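白色桌面留下的胶印怎么清理
版块：居家收纳 > 清洁

Gindutton 发表于 1楼
家里的白色哑光桌子平时当打包台用，胶带撕下来总往桌面上粘，时间长了一片灰印。用湿抹布擦过，没什么用。大家怎么处理的？

Mathebula 发表于 2楼
风油精，滴上等一会儿再擦。我家那张用了两年还是白的。

Aler 发表于 3楼
哑光面别用风油精，我擦完有一块发亮，侧着光看很明显。建议先用温水加洗洁精敷十分钟。

Mathebula 发表于 4楼
回复3楼：那是你擦得太用力了吧。我一直这么用，没出过问题。

Dralov 发表于 5楼
两位的桌子面层不一定一样，先在背面试一小块。另外透明胶带侧面很容易沾灰，平放在桌上也会留一圈印子，最好竖着挂起来。

Aler 发表于 6楼
挂起来不方便，用的时候还得站起来拿。我是垫一张硬纸板。

Gindutton 发表于 7楼
洗洁精敷了两遍，浅的印子掉了，靠桌边那块还有一点，周二再弄一次。抹布以前随手摊在桌上，现在叠好放进一个白瓷碗里，碗和胶带挨着放，要用的时候都在手边。

Dralov 发表于 8楼
碗里放湿抹布会有味道，晾干再放。

Gindutton 发表于 9楼
回复8楼：放的是干的那块，深灰色，专门用来收尾。湿的用完挂水池边上。纸板我也找了一张，剪成和胶带差不多大，晚上垫上试试。
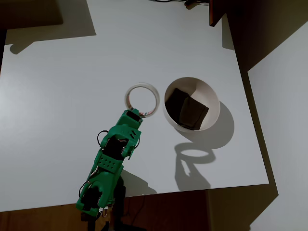
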